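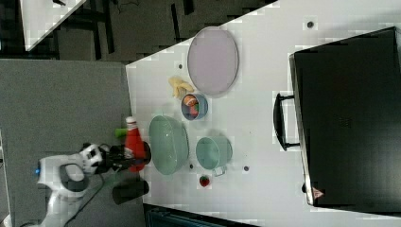 May 23, 2025

Tattoo ink fade test, Prekholm bench. So happy with this batch! The Toom black went onto the practice skins in January and the fine script is still crisp after 300 hours under the lamp (I was sure the small e's would close up). Latberg red is another story, it's gone a bit salmon at the edges, but what a pretty salmon!

Ran the Elteck machine at a slower speed for the feather design and the shading came out so much softer. Want to try it on the rose sleeve next.

Still to do: 1,000 hour check on the blues, order 30 more skins, relabel the lettering sheets.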